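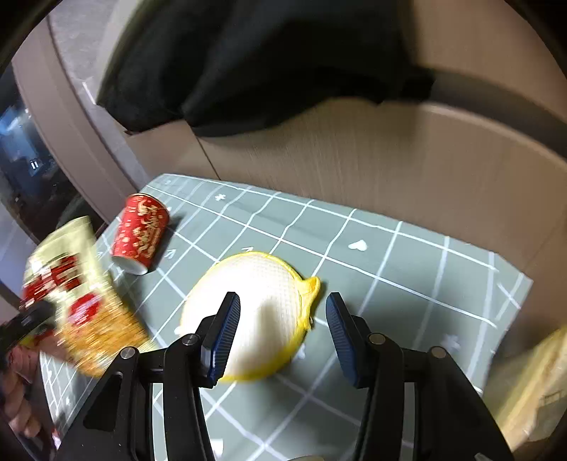

Left pad close in on the lemon-shaped one, right pad still to come.

How I clean up hand-held gripper demos before training

I promised a write-up of this ages ago and kept fiddling with the scripts instead, so here we go! It covers what I do between finishing a batch of recordings and pressing go on a training run. I'm assuming you already have a hand-held gripper with a wide lens on it, and that you can get a camera path out of your footage. I use Preva for the path and Jadoon for trimming, but anything similar will do.

First, the mat. Mine has a white grid with little hearts, arrows and plus signs in some of the cells, and I'm very fond of it. Plain grids look the same wherever you are, so the tracker can slip by a whole square and carry on quite happily. With odd marks dotted about it has something to hold on to. Leave the curved lines alone at this stage. I used to straighten every clip before tracking and lost loads of the view at the sides (and an entire April, pretty much).

Step 1. Load the batch and run tracking on everything. My last one was 1046 clips, which I left going overnight. Make a cup of tea and go to bed.

Step 2. Sort by tracking loss and look at the worst ones by eye. Blur is the usual culprit. If the things round the edge are smeared but the mat and the pads are sharp, keep the clip, the path is normally fine. If the mat itself is smeared for more than a few images in a row, bin it. I threw out 40 this time.

Step 3. Mark the closing point. Find the moment when both pads have stopped moving towards each other and put the marker there. Please don't use the first touch! Often one pad gets to the object well before the other, especially with something round, and if you mark that as the grasp your policy learns to stop half way and sit there looking pleased with itself. Ask me how I know.

Step 4. Check the pad width reading against the picture. I have blue ribbed pads on black fingers, so a simple colour mask finds them nicely. A blue object would spoil that, so I stick to things like the yellow-rimmed lemon shape and the red can. If the reading and the mask disagree by more than 2 mm, recalibrate that recording session and do it again from step 1. Tedious, sorry.

Step 5. Mask out hands. Mine creep in at the side when I'm sorting out the objects, and I'd like the policy not to expect a helper. Villeo has a brush for this, or you can trim the clip if the hand is only there at the start.

Step 6. Export. I cut everything down to 600 steps at most and pad the short ones by repeating the last pose.

Then train as usual. With Firnenano on my old desktop a small run is done by teatime, and I always do a small one first to catch daft mistakes like swapped left and right widths.

Next I want to have a go at the same thing with the can standing up, which my tracker currently hates.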